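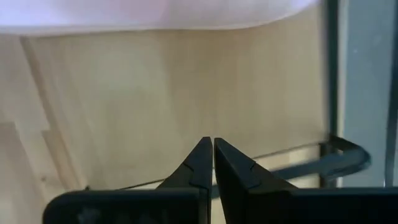 February, past eleven at night. Writing this in bed with my coat on becuase the heat is out again. Fast then, eyes closing.

Papers came through from Cáceres. Finally. Mom's apartment is ours to sell, or ours to keep, and now Cristian and I have to talk like adults, which we've been dodging since the summer. He called at lunch. I was eating soup over the sink. He wants to sell to Aníbal Giraldo, who has been circling that place for years and always smells of oranges. The offer is low. Cristian says low and quick beats high and never. Maybe. I said I'd think. He said I always say that. True.

Things to do before I fly, so I don't lie here going over them:
passport – drawer or the blue bag, check both
ask Hajnalka about the cat
cancel the dentist
call Rurow about the storage unit, they want 78 a month now, robbery
find the key to the mailbox, the small one with tape on it

Flight is 356 if I take the awful one with the stop overnight. 700 for the decent one. Will take the awful one, will complain the whole way.

Kept thinking about her kitchen today. The radio on top of the fridge. The drawer that only opened if you lifted it first and she would yell lift, lift, from the other room, she could hear you doing it wrong. Who is going to tell the next people. Aníbal will probably rip it all out anyway, put in one of those white kitchens with no handles.

I don't want to sell it. There, wrote it down. I don't want to live in it either. Rocío says that's allowed, both at once. We walked home the long way by the river, freezing, and she let me go on and on about it and then told me about her sister's wedding, up to 2 hundred people and a band nobody likes. Laughed for the first time this week I think.

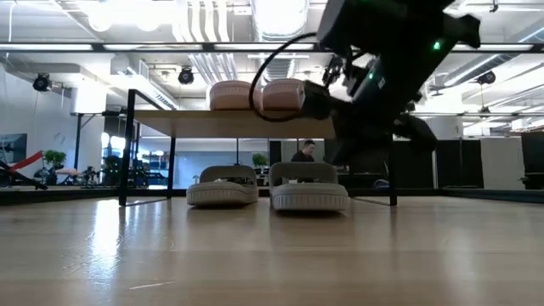

And the furniture. Cristian wants one of those firms that clears the lot in a morning. He got a quote from Purkomar, sent me a screenshot with no comment. I want the sewing table, the brass lamp, the box of letters, and the ugly green dish. He can have the clock. He'll say he doesn't want the clock and then be hurt if I take it, so I'm just going to leave it for him and say nothing.

Shipping the table might cost more than the table is worth. Don't care. Will ask Demavska, Hajnalka used them when her aunt moved and only one chair got broken, and it was a bad chair.

Have to write to Jhonatan too. He was good to her at the end, brought the shopping up all those stairs, sat with her while she cheated at cards. He should have something from the apartment. The radio maybe. No, I want the radio. The good coffee pot. Ask him, don't decide for him.

Called Cristian back just before ten. Went better. Told him wait till I get there, let me walk through it once with nothing packed, then we can do Aníbal or not Aníbal. Long quiet. Then he said ok. Then he said the neighbors have been watering her geraniums on the landing and I coudn't talk for a minute, and neither could he, so we hung up.

Soup again tomorrow. Need bread, lightbulbs, stamps. Feet like ice. Going to sleep.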